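Wolham Gripper Comparison

The Wolham gripper comparison is a series of bench and hand-held tests of two-finger grippers for soft goods, run at a workshop in Wolham. It was set up by Vilhjálmur Mogensen and is maintained with Emerson Bittencourt, who wrote most of the test procedure. The first results were released on June 23, 2023, and a revised edition followed in September of the same year. The comparison deals mainly with cloth, bedding and other items that change shape when they are held.

Contents
Background
Grippers tested
Test procedure
Cameras and markers
Handling of fabric
Results
Criticism
See also

Background

Most published gripper tests use rigid objects such as blocks, cans and tools. Mogensen had worked on laundry handling at Hedegaard, a maker of folding equipment, and found that scores from rigid-object tests said little about how a gripper would behave on a blanket. A finger that closes well on a metal bar may slide off a hem or take up two layers of cloth where one was wanted.

The project began as an internal document comparing two finger shapes. Bittencourt joined when the work was extended to hand-held grippers, in which a person moves the tool directly and no arm is involved. The same fingers could then be tried by hand and on an arm, and the two sets of results placed side by side.

Grippers tested

The comparison covers the Wandoteck parallel gripper, in its short-finger and long-finger versions, and the Rokum soft-finger gripper. The Wandoteck models close along a straight rail. The Rokum model has fingers that bend slightly along their length when they meet resistance, so the contact area grows as the grip tightens.

Finger pads are treated as a separate part. Each gripper is run with the pads supplied by its maker and again with a common pad cut to fit, so that differences in pad material are not read as differences in the mechanism. Pads are wiped between sets and replaced after 200 closures.

Test procedure

A set consists of a pick, a lift, a hold and a release. The item is laid down without being smoothed, and the operator or the arm takes it at the nearest raised fold. The hold is followed by a wrist rotation of 180 degrees, after which the item is lowered and let go. A grip is marked as failed if the cloth leaves the fingers before the release, and as partial if it slips but remains held.

Light cloth and padded bedding are scored separately. Early versions of the procedure combined them, and the totals were dominated by the bedding, which is heavier and more likely to pull out at the turn. Sheets with elastic corners were dropped in the revised edition.

Arm tests use a fixed closing speed. In hand-held tests the closing speed is left to the operator and recorded, which has been a source of disagreement (see Criticism).

Cameras and markers

Hand-held sets are recorded with a wide-angle camera mounted on the tool, facing past the fingers. The wide lens bends straight lines toward the edges, and the recordings are corrected before any distance is measured. Contact is judged on the uncorrected recording, where the pads are sharper.

Square black-and-white markers are used for tracking position. A marker has to be seen whole to be read, and hanging cloth often covers it. Lost readings are left blank in the tables and are not filled in from neighboring values.

Handling of fabric

Thin cloth is usually taken as a bunch. The fingers close on a gathered section, and the material narrows toward the pads and spreads out again beyond them. A bunched grip is firm but gives poor control over the edges, and loose flaps may hang beside the held part.
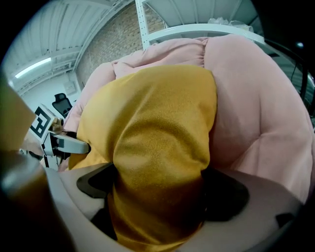
Results

On light cloth the short-finger Wandoteck had the fewest failed grips, both by hand and on the arm. The long-finger version reached into folds more easily but let cloth rotate between the pads during the turn. The Rokum gripper did best on padded bedding, and it was the only model whose score changed little when the common pad was fitted.

Hand-held scores were higher than arm scores for every gripper. The gap was largest on the first pick of a set.

Criticism

Staff at Hedegaard objected that an operator can correct a weak grip by moving the wrist, so that hand-held scores measure the person as well as the tool. Bittencourt added a per-operator table to the revised edition in response. The choice of common pad has also been questioned, as it is stiffer than the one Rokum supplies.

See also

Robot end effector
Deformable object handling
Fiducial marker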